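# Chapter 6: Keeping a Family Record

Most families own more pictures than they can look at. A household with two phones and one small child can take 129 pictures at a single birthday party and never open them again. The pictures are safe enough, but they don't add up to a record. A record has to be chosen, dated and kept in some order that another person can follow.

This chapter deals with the written and pictured record of a child's early years: baby books, growth charts, monthly letters, family blogs and shared albums. Chapter 5 looked at household routines. Many of the habits described there carry over, above all the habit of tying a new task to one that already has a place in the day.

## 6.1 What families keep

Joonas Salminen and Amancay Zúñiga asked parents in the towns of Misorow and Droker to bring in whatever they had saved from their child's first two years. A total of 132 families took part. Most brought a phone. Fewer brought a book of any kind, and many of those books stopped before the first birthday.

The items fell into a few groups. There were pictures, nearly all of them undated except by the phone itself. There were objects such as hospital bracelets, first shoes and locks of hair in envelopes. There was also writing, which was the smallest group and the one parents said they went back to most often. A line on the back of a grocery receipt ("said 'moon' at the bus stop") was often valued above a full album. 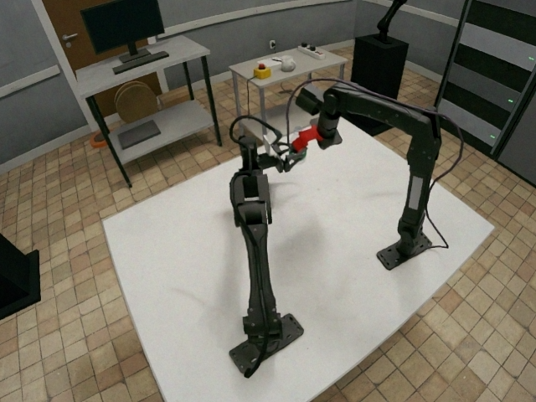 Parents also differed in who did the keeping. In most homes one adult did nearly all of it, and that adult was missing from most of the pictures. Zúñiga calls this the *keeper's gap*. It is easy to close if it is noticed early and hard to close afterward. Section 6.4 returns to it.

## 6.2 Starting late

Parents who miss the first months often decide that it is too late to begin. Urmila Joshi started her son's book when he was four. She wrote down what she could remember in one evening, left blank pages for the rest, and asked her mother and sister to fill in what they knew. The finished section on his first year came to 80 short entries. Some of the dates are guesses and are marked with a question mark.

Marking a guess is good practice. A child who reads the book at twenty will want to know which parts were written down at the time and which were pieced together later.

## 6.3 Choosing a form

The form should suit the person who will do the work. Someone who dislikes writing will not keep a diary for long, however handsome the notebook. Ju-won Yeom and Jin-sol Hwang, whose album is used as a case study at the end of this chapter, settled on one picture and one sentence a month. They take turns. Each August they print the year's pages and put them in a binder.

**Key terms:** keeper's gap, dated entry, prompt, shared album

**Before you read on:** Find the oldest record of your own childhood that you can get hold of. Note who made it, whether it carries a date, and who appears in it. Bring your notes to class for the exercise in Section 6.4.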